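Filed under: Grants & Reporting > Community Retail

Kutberg Village Shop - progress report to the Brandstead Fund, second quarter

Trading

The shop has now been open for two full quarters, which is one more than the pub predicted. We set a target of 400 member households by September and have 289. Growth was quick until the cold weather, then stopped dead, as did the heater.

Membership costs $20 a year and we have kept it there. A proposal to raise it was discussed at length in the car park and has not been heard of again.
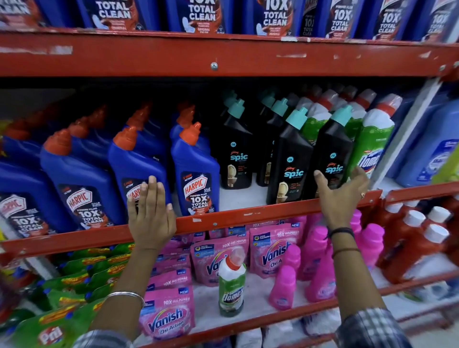

Bread and milk still bring people through the door, and household lines bring up the average spend once they are in. Greeting cards do neither. We ordered 100 sympathy cards in the first quarter on the strength of a supplier discount, and the district has remained in stubbornly good health.

Supply

Wuisan now delivers twice a week instead of once. The second truck arrives at 5.40 am, an hour your guidelines describe as "outside core activity". We would agree. Short deliveries are down, although we were sent a full carton of cocktail umbrellas in place of rice and have yet to receive the credit.
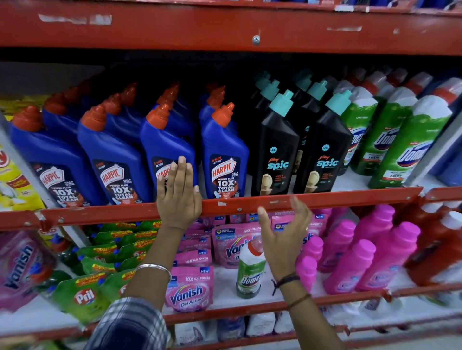 Systems

The Flutari till software you funded was installed in the first month of the quarter. It handles sales and member discounts well. Stock reports are less convincing - it believes we own minus 20 cabbages - and we are keeping the paper book going until the two agree.

Training took two evenings longer than budgeted. The overspend was on sandwiches and is itemised in the attached accounts. 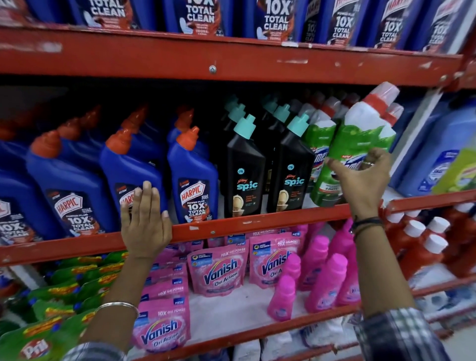
The freezer remains the main risk. It was second-hand when we bought it and has aged since. We have one repair quote and are waiting on another, and ask that the unspent signage money be moved across to cover the work. The old sign can stay up. It says "Saddlery", but everyone knows where we are.

Next quarter we will trial Sunday-free late opening until 7 pm and send you the freezer quotes as soon as both are in.

Recent reports
Kutberg Village Shop: first quarter
Brandstead Hall roof: final report
Community bus: variation request
Tool library: six-month update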